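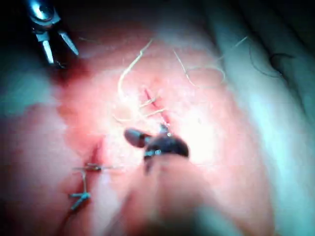
Sitting Still Is Harder Than It Looks: Cushion Slip in Self-Propelled Wheelchairs

Project report, assistive equipment module
Impi Peltonen
January 23, 2026

1. Why cushions

My first proposal was a folding ramp. My second was a better folding ramp. My supervisor suggested I look for a problem that fit on a desk, and so I spent a term finding out how far a wheelchair cushion creeps forward while the person on it is busy doing something else.

Creep matters more than it sounds. When the cushion slides, the pelvis tips back, the spine rounds, and the user ends up sitting on the part of the anatomy least suited to it. The usual fix is to push up on the armrests and shuffle back, which works until the next curb.

2. Equipment

The test chair was a rigid-frame Trurnen with a sling seat, lent by the equipment pool at Pultorby. It had a slight pull to the left that I never cured. I compared three ways of holding the same foam cushion in place:

Hook-and-loop strips, as supplied
A Mansour rubber mesh mat, cut to size with kitchen scissors
A Hirkasik front strap, which buckles under the sling

The strap came with a leaflet in which every diagram showed the chair from the one side where the buckle is not.

3. Method

I had 11 riders, all fellow students and none of them regular wheelchair users. This is the biggest weakness of the project and I would like to get it out of the way early. People who use a chair every day sit differently, push better and complain less.

Each rider did the same indoor loop with all three fixings: a long corridor, two door thresholds, a short ramp and a tight turn by the vending machine. The loop took 13 minutes at an easy pace. I marked the cushion edge with tape before each run and measured the gap afterward with a steel ruler. The order of fixings was shuffled so that tired arms would not always land on the strap.

4. Results

The hook-and-loop strips did worst, with a largest slip of 35 mm. Most of that seemed to come from the ramp, where riders lean forward and push hard. The mesh mat cut the slip a good deal but bunched up under one corner on several runs, and two riders said they could feel it. The strap held best. It was also the one riders liked least — it took both hands and some bad language to fasten.

I had planned to log seat pressure as well. The sensor pad produced 743 readings, nearly all of them identical, and I have left them out.

5. Discussion

A fixing that works only when someone bothers to buckle it is a fixing with a condition attached. For a user with limited hand strength, the mat may be the better choice even with its lumps. A strap with a larger pull tab would be worth trying, and so would a mat with stitched edges.

If I repeated the study I would recruit regular users, run outdoors in April when the paths are clear, and get the chair's left caster looked at first.

6. Loose ends

The chair went back to Pultorby with its original strips refitted. The mesh offcuts are in the second drawer of the workshop bench for anyone who wants them. They are very good under a laptop.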